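Writing up our team's work on the simulated kitchen task, as a thread. Course is the undergrad manipulation project, remote since we lost lab access. Team name is Pletel. Posting this mostly so next year's group doesn't repeat our debugging.

The task: pick a named object in a simulated kitchen, move it to a target region, release, back off 10 cm. The policy gets the wrist camera image, joint positions, and gripper opening. No object poses and no depth.

Scoring is per episode, pass or fail. A pass needs the object at rest inside the region and the gripper clear of it. Partial credit existed in the first draft of the handout and was removed.

We were given a scene generator called Henent. It swaps wall and counter textures, moves the lights, and scatters objects from a fixed library. Same arm every time. Same physics settings every time, unless you edit the config, and you should not edit the config.

Training data: 213 demonstrations, all teleoperated with a keyboard. I did most of the first batch. Lavanya Pinto did the second and her trajectories are much smoother than mine. You can tell whose is whose from the joint velocity plots alone.

Keyboard teleop note. Map rotation to separate keys from translation and cap the angular rate. Our early episodes have wrist overshoot on nearly every approach, and the policy learned the overshoot faithfully.

First trained model did well on the textures it had seen and badly on the ones it hadn't. Brick was the worst. High-contrast mortar lines, repeated at a regular pitch, and when the same texture goes on both the wall and the surface below it, the boundary between them is hard to pick out from a tilted wrist view. 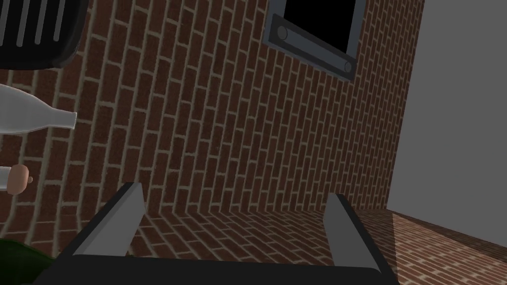
The failure was consistent. The arm would start the approach normally, then stall or drift sideways once the bricks filled most of the camera view. It almost never hit anything. It just stopped making progress until the step limit ran out.

Our first theory was texture aliasing from downsampling. We feed the network a small image, and thin regular lines do not survive naive resizing. Switched from nearest neighbor to area averaging. Small improvement, inside the noise between seeds.

Second theory was the camera mount angle. The config file gives the wrist camera pitch in degrees and our loader read it as radians in one code path. That path was only used at evaluation. So yes, a real bug, and it cost us more than a week.

With the units fixed, the plain scenes improved a lot. The brick scenes improved some. Two separate problems had been stacked on top of each other and we had been treating them as one.

What helped with the rest: texture randomization during training, applied per episode and never per frame. Per frame randomization made the policy worse in our runs. My guess is that it destroys the motion cues between consecutive frames, but we did not run the ablation that would show it.

We also added random crops of a few pixels. Cheap and easy, so do it first. I would have saved a lot of time by putting it in on day one.

One thing that did not help: masking the gripper out of the image. The fingers are always in view at the bottom, and I assumed they were wasted pixels. With the mask on, grasp success dropped. The network was using them as a reference for alignment, apparently.

Evaluation setup. 232 episodes, fixed seeds, held-out textures, same object library. The final model passed 86 percent of them. I'm giving only the aggregate number here. The per-texture table is in the report.

Of the remaining failures, most are bottles lying on their side. The closing fingers push the bottle before both sides make contact, and it rolls. We have few demonstrations with a horizontal bottle, so I don't blame the network for that one.

A smaller group of failures is objects close to a wall corner. The demonstrations approach from the open side and the policy does too, even when there is a better angle available.

Compute: one shared GPU, 17 hours for the final run. Logging images every step doubled that in the first attempt. Log every 500 steps and keep the seeds so you can replay whatever you need.

Someone asked in replies whether any of this transfers to the real arm. Unknown. The lab has been closed the whole time we have had a working model. I would expect the camera calibration to be the first thing that breaks.

Someone else asked why no depth channel. It was against the rules for our track. The Givow team is on the other track with depth allowed, and they had no trouble with brick at all as far as I know. Ask them, I haven't seen their numbers.

Report is due June 26, 2020. After that the repo gets cleaned up and handed over. The loader fix is already merged, with a unit test that checks the camera pitch in both code paths.

If you take the project in September: read the config units before anything else, record more bottles, and render a few wrist views from the evaluation path and look at them before you train. We did the last one in week six.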